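Household chore automation

Household chore automation is the use of machines to do everyday jobs in the home, such as tidying, folding clothes, loading dishes and sorting tablets. Washing machines have done one such job superbly for generations, but a general helper that can turn to whatever needs doing remains a research goal, and a wonderfully lively one!

Small two-armed benches are a popular way to study the problem. They are cheap to build, and a pair of arms can share a job much as two hands do, one holding while the other opens or pours.

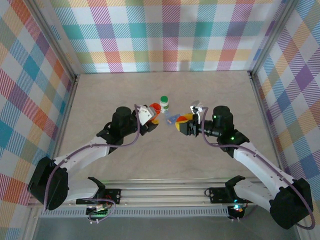
Progress has been quick. The Lirstead trials, begun in March, gave a pair of arms 2,000 attempts at 25 ordinary tasks, and 900 were finished without help. Picking up a cup or moving a box went very well. Lids, hinges and thin packets proved much harder, as they call for a light touch and a good sense of where the fingers are.

Filling a weekly pill organiser brings many of these troubles together. The lids are small and springy, clear plastic is difficult for cameras to judge, and a tablet can roll or skid away from the fingertips. It is also a chore that many people would gladly hand over, so workers at Clerkis and Trurkbridge have both taken it up with real energy. 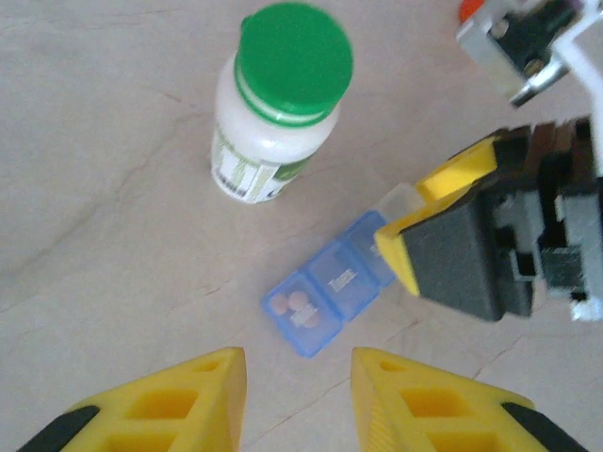
Pill organiser with three tablets in one compartment, beside a green-capped supplement bottle.

Mistakes with medicines matter, and no machine in the Lirstead trials was trusted to do the job unwatched. The Lorente bench test, now widely copied, asks for 500 fillings in a row with every tablet in its proper place. No entrant has passed it yet, though the best runs grow longer each season.

Last updated: Tuesday, May 15, 2018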